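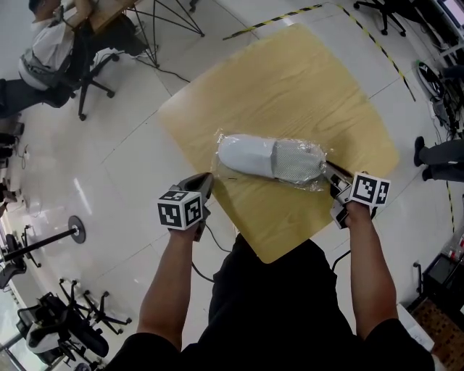 Light wood tabletop with a rounded outline on glossy white tile.

Fekau Tetness Leveling Feet, set of 4
For tables on tile, stone and other hard floors
Sold by Monti Hardware
Price per set: see cart. Single replacement foot: $7
In stock, ships from our back room

Fekau's packaging says the Tetness "ends wobble for good." We have sold furniture hardware long enough to doubt anything with "for good" printed on it, so we left that line off our listing. The Tetness is a threaded steel foot with a swiveling base and a replaceable pad. Turn it one way and that corner of the table goes up. Turn it the other way and it comes down. It does this well, and we think it's worth stocking. It won't fix a loose joint, a cracked leg or a top that has pulled away from its frame, and a surprising number of the wobbly tables people ask us about have one of those.

Before you buy

Check whether the table is the problem or the floor is. Put one hand flat on the top and press each corner in turn. If it rocks from one leg to another with a small knock, turn the whole table a quarter of the way round and press again. When the knock follows the table, one leg is short or the frame is twisted. When the knock stays with the same patch of floor, the tile is uneven, and a leveling foot will help only as long as the table stays put.

If there's no knock and the top sways sideways instead, save your money. Get underneath and tighten the leg bolts. We would sell fewer of these if everyone did that first, and our returns pile would be a lot shorter.

Look at the bottoms of the legs too. The Tetness needs a flat end wide enough to take the insert, with solid material around it. Splayed legs are a nuisance. The base swivels enough to sit flat under a gently angled leg, but on a steep one it ends up resting on its rim and chewing at the grout.

What the box says and what we think

"Fits any table." No, it doesn't. It fits legs you can drill, or legs that already have a matching threaded insert. Hollow metal tube legs need a different plug, which Fekau sells separately and doesn't mention on the front of the box.

"Holds 175 pounds per foot." We have no reason to call this false, but it's a figure for a foot standing straight up with the weight coming down through the middle of it. People lean on tables. They drag them, and sit on the edge of them to talk on the phone. Treat the number as good news for a kitchen table and don't plan a workbench around it.

"Tool-free adjustment." True when the table is bare and somebody else is lifting the corner. With dinner on it, you'll want a wrench. The flats on the base take an ordinary adjustable one.

"Non-marking pad." Fair enough on glazed tile. We haven't seen it leave anything behind on ours. On unsealed stone we would put a scrap of the pad down in a hidden spot for a week first and see. Fekau says that isn't necessary. It isn't Fekau's floor.

"Silent." Quieter than a bare leg, certainly. A gritty pad on a shiny floor still makes a noise, and the grit is what does the scratching, whatever brand of pad is stuck on top of it.

Specifications

Contents: 4 feet, 4 threaded inserts, 4 pads, one folded instruction sheet
Stem and base: zinc-plated steel
Pad: dense felt, replaceable
Rated load: 175 pounds per foot (maker's figure)
Finish: gray only
Warranty: 2 years from the maker, on the steel parts. Pads are not covered.

The instruction sheet shows the insert going in from the wrong side. It has shown this since we started carrying the product. The flanged end faces the floor.

Fitting them

Turn the table upside down on a blanket. Two people make this much easier, and a table with a heavy top should never be flipped by one. Mark the center of each leg end. Drill straight, and wrap a bit of tape around the drill bit so you know when to stop. Brush out the dust, then drive the insert until the flange is flush.

Screw all the feet in as far as they go and back each one out two full turns. That leaves you room to go down as well as up. Set the table back on its legs, place it exactly where it's going to live, and only then start adjusting. Raise the short corner a little at a time. If you find yourself raising all of them in rotation, you've started chasing the wobble around the table, and it's quicker to wind everything back in and begin again.

A level is useful but don't worship it. Old floors slope. A table that's perfectly level in a sloping room can look crooked all day long, and most people are happier with one that doesn't rock and looks right.

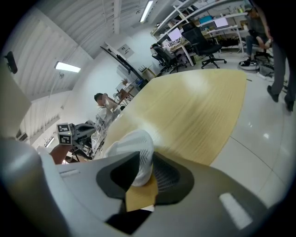 How it compares

We also carry the Famley stick-on disc. It's cheaper, it goes on in a minute, and for a table that only needs a sliver under one leg it's the better buy. The glue is the weak point. Mop around it often enough and it creeps out sideways, collecting hair. Expect to replace the discs regularly.

A folded piece of cardboard costs nothing and works until it gets damp. We have one under the counter where we ring up sales, so we're in no position to be snobbish.

The Tetness makes sense for a table you intend to keep, on a hard floor, with legs you don't mind drilling. That's a smaller group than Fekau's advertising would like.

From customers

Elisa Mancuso: "Fine once they were in. The instructions are useless and I drilled one hole crooked, which I suppose is my fault. The table doesn't rock now. I don't see why they only come in gray."

Lucrezia Guerra: "I was ready to send these back. Called the store and was told to check my bolts. Two of them were loose. I tightened them and the table was steady without the feet, so I did send them back."

Manuela Donati: "Seven months in and still level. The pads look worn already and I move the table maybe once a week for cleaning. Spares should be in the box."

We agree with Manuela about the spares and have told Fekau so. The reply was a brochure.

Questions we get

Can I use just one?
You can, and the table will probably stand steady. It will also look as though one leg has a shoe on. Fit the full set or use a disc.

Will they raise my table?
Slightly, even screwed all the way in. If your chairs have arms that only just clear the underside, measure first.

Do they work on carpet?
They sink. Buy something with a wider base, or leave the table alone - carpet forgives more than tile does.

Can I put them on a refrigerator or a washing machine?
No. Appliances have their own feet with their own threads, and a washer shakes in ways these were never built for.

Returns

Unused sets can come back in the original box for a full refund. Once an insert has been driven into a leg it's yours. If a foot arrives with a damaged thread, don't force it. Write to Tullio Cattaneo at the parts desk with your order number and he'll mail a replacement. The parts desk is closed Sunday.

Related items: Tetness replacement pads, Tetness plug for tube legs, Famley stick-on discs, leg bolt wrench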